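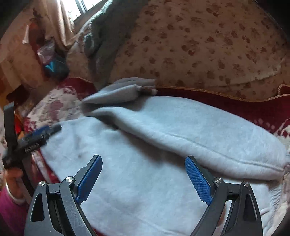 How did you come to be washing other people's clothes for a living?

"My sister had a machine and I didn't have a job," says Gert Xaba. He opened the Nkuna wash house in Kukville with two second-hand washers and a tumble dryer that tripped the electrics. The business now takes in more than 800 items in a normal week, most of them from guest houses and from families in the flats behind the station.

The bulk of it is bedding. Clothing comes in bags, and Xaba goes through each bag by hand before anything is washed. Fleece goes on its own at a low heat, zips closed. "People put it in with towels and then they ask me why it's covered in bits," he says. "The towels did that." He doesn't use fabric softener on it and he won't tumble it. It goes on the rack and it takes as long as it takes.

Blankets are harder work. A heavy one can weigh three times as much once it is soaked, and the older machines were never built for that. In August he bought a larger washer, a Gremis, for the winter blankets that customers leave until the last cold week. It spins at 700 turns a minute. The one before it managed 600 and left everything dripping.

Water is the main cost. The bill went up again this year and Xaba has raised his price for a double blanket once, by a small amount. A few customers moved to Cotus, the big laundry on the ring road. Some of them have since come back. He hasn't asked why.

He irons in the afternoons, with the radio on. Shirts first, then pillowcases. Asked if he would take on a second shop, he shakes his head.

"I'd have to sit in a car between the two," he says. "I like being where the work is."

The wash house closes at six. Bags left after that are done the next morning.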